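Lay the cloth before anything else. A plush or velvety fabric stops small items sliding and lets you lift a thin edge with a fingertip. Cut it to overhang the table by 8 cm on each side. Soft folds can stay; press out any ridge high enough to tip an upright item.

Sort the items by how they rest:

- **Upright:** shuttlecock, tape roll on its edge
- **Flat:** notebook, paper strips
- **Long:** sticks, pencils, rulers
- **Block:** cubes, small boxes

Place long and flat items at the back, with the sticks parallel and the notebook directly in front of them. Fragile upright items go near a side edge. Keep the middle foreground mostly bare as working space. 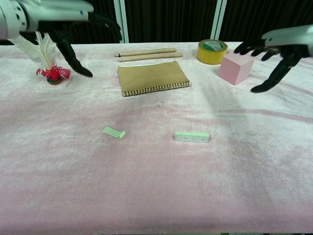 **Category: Table Layout / Mixed Small Items**

The shuttlecock stands near the left edge with its feathers fanned upwards. The roll of yellow packing tape is on its edge behind the pink cube. If a roll will not stay put, press the cloth into a shallow groove under it.

Pale items are easily missed on a pale cloth. Leave a clear gap between the green paper strip and the green box, and check both positions before clearing the table.

To clear:

1. Remove the upright items.
2. Lift the notebook by its cover, keeping the spiral off the pile of the cloth.
3. Collect the sticks together.
4. Pick up paper last and shake out the cloth.

Store the set in a lidded tray, with no more than 2 layers.

Hazem Zerouali, Rirnby. Revised July 18, 2000.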